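The drawer, the shoebox and the pension I forgot I had

Hello again, all. I promised in the July newsletter that I'd write something on old pensions, and then I didn't, and a few of you have very politely reminded me. So this is the pensions one. Put the kettle on, it's a bit of a ramble.

It started when I was looking for my son's swimming certificates. We have a drawer in the hall that takes everything we can't face dealing with, and at the bottom of it I found a letter from Destcombe addressed to me at the flat I lived in before I was married. Annual statement, it said, for my plan with Petotik. I worked at Petotik for not quite three years in my twenties, answering phones and later doing the invoices, and if you'd asked me whether I had a pension from there I would have said no with total confidence. I'd have bet you a decent lunch on it!

The plan was worth £2,240 at the date of the letter. That isn't going to buy me a villa, I know. But it's money I earned, and I'd left it sitting there under a name I no longer use. 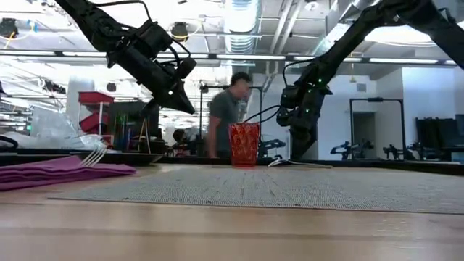
Page last updated: Sunday, October 25, 2020

I mention the name because it's the bit that catches so many of us out. I've changed my surname once and my address six times since Petotik, and I told the bank, the doctor, the dentist and the library. I never told Destcombe anything at all. My friends who've had children and gone part time for a few years, or stopped and started again, all seem to have the same sort of trail behind them – two years here, eighteen months there, a temp job that became a proper job and then closed down. Each of those might have had a pension attached to it. When I raised this at our last get-together there was a bit of a silence round the room and then four people got their phones out.

What I did first was make a list. I wrote down every job I'd ever had where I was paid through a payroll, with the rough dates and the name I was using at the time. This took a whole evening and a phone call to my sister, who remembers my life better than I do. I had completely lost one of them, a company called Drernov that did office supplies and was bought by somebody else before I left. I still can't find out who has the records for that one. If any of you worked there, please get in touch, I mean it!

Then I rang Destcombe. I was on hold for longer than I'd like, but the woman I spoke to was lovely and not at all bothered that I'd been missing for so long. She wanted my National Insurance number, my old address and a copy of my marriage certificate, and she sent me a form to update everything. I'd advise having your old addresses written down before you ring, with the postcodes. I had to guess at one of mine and got it wrong twice, and felt like a burglar.

The form came back in a fortnight with a newer statement, and this is where I started reading the small print properly. There's a page on charges. There's a page on how it's invested, which in my case was whatever they'd put me in on my first day. And there's a page headed with something like "your nominated beneficiary", and mine was a man I stopped seeing well before I met my husband. I laughed, and then I didn't laugh, and then I filled in the other form.

So please, even if you do nothing else from this newsletter, go and look at who's named on yours. It's usually one side of paper. 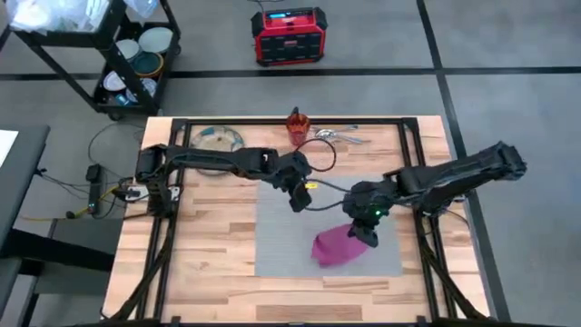
Grey mat and orange-red cup on the wooden table, between two robot arms

A few of you asked whether it's worth moving little pensions into one big one. I can't tell you that and I'd be cross with anyone who did without seeing your papers. Some old plans have guarantees in them that you lose if you move, and some charge you for leaving. I went to see Noémie Leblanc at Ruppert, who did my mum's paperwork, and paid for a one-off hour. She charged me £447 including writing it all up, and yes, I winced. Her letter ran to three pages and I understood every word, so I don't regret it. She also told me that for a fuller review I could expect to pay up to £700, and that for a pot the size of my Petotik one she wouldn't recommend I spend it. I liked her a lot for that.

In the end I've left the Petotik plan where it is for now and switched it to a cheaper fund that they already offered. I've put my current employer's contributions up by one per cent as well, which I noticed in the first month's pay and haven't noticed since.

The thing I found hardest was the years with nothing in them. When you put it all down on one sheet you can see the gap while the children were small, and mine is a big gap. I sat and looked at it for a good while. My husband's sheet, which I made him do the following weekend, has no gap at all, and we were both in the same house with the same children. We've since had a proper talk about it, and part of what goes into savings each month now goes in under my name. I don't think either of us had thought of it as a thing you could do. It's worth checking your State Pension record too while you're at it, as there may be years you can get credited for if you were claiming Child Benefit or caring for someone. You can look that up online if you've got the patience for the passwords.

I now keep everything in a shoebox with PENSIONS on the lid in thick pen, and the drawer in the hall has gone back to takeaway menus and dead batteries. The swimming certificates were in the car.

Next time I'm hoping to cover life insurance when only one of you is earning, and I've already had some good questions in. If you've got one, reply to this email and tell me whether I can use your first name. And if you've tracked down an old pension yourself I'd love to hear how long it took you, especially if the company had changed its name.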